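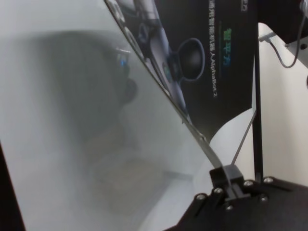 Robot learning / Teaching methods

Teaching by demonstration is a group of methods in which a person shows a robot how to do a task, and the recorded motion is used to produce or train the robot's own behaviour. It is usually divided into hand guiding, where the teacher moves the arm directly, and remote control, where the teacher moves a separate device and the arm follows.

Hand guiding

In hand guiding (also kinaesthetic teaching) the joint motors are set to carry the weight of the arm, so that it can be pushed with little effort. Joint angles are logged while the teacher works. The method needs no extra hardware, but the teacher's hands may block the wrist camera, and two-armed tasks are awkward for one person.

Remote control

The teacher uses a joystick, a tracked handle or a smaller copy of the arm. The Preto controller, described by Nuria Lemma and Dagim Woldemariam, is of the last type and samples the leader arm 30 times a second. Force is often not passed back to the hand - a known weakness in tasks such as inserting a plug.

Wrist camera view

A camera at the wrist or gripper moves with the tool and keeps the fingers in view. A large flat workpiece, such as a frosted panel held at its edge, can fill most of the picture and leave only part of the surroundings visible. Smooth panels may also carry blurred reflections, and printed matter behind the work, including posters that show other robots, enters the record with it. A second, fixed camera is commonly added.

Data quality

Pauses, failed grasps and corrections are marked or removed before training. In the Woltum trials, Humaira Pirzada kept 73 demonstrations of a panel-handling task and set aside 11, mostly for slips at the clamp. Opinions differ on corrections - some authors keep them as examples of recovery.

See also: Leader arm; Gripper; Trajectory recording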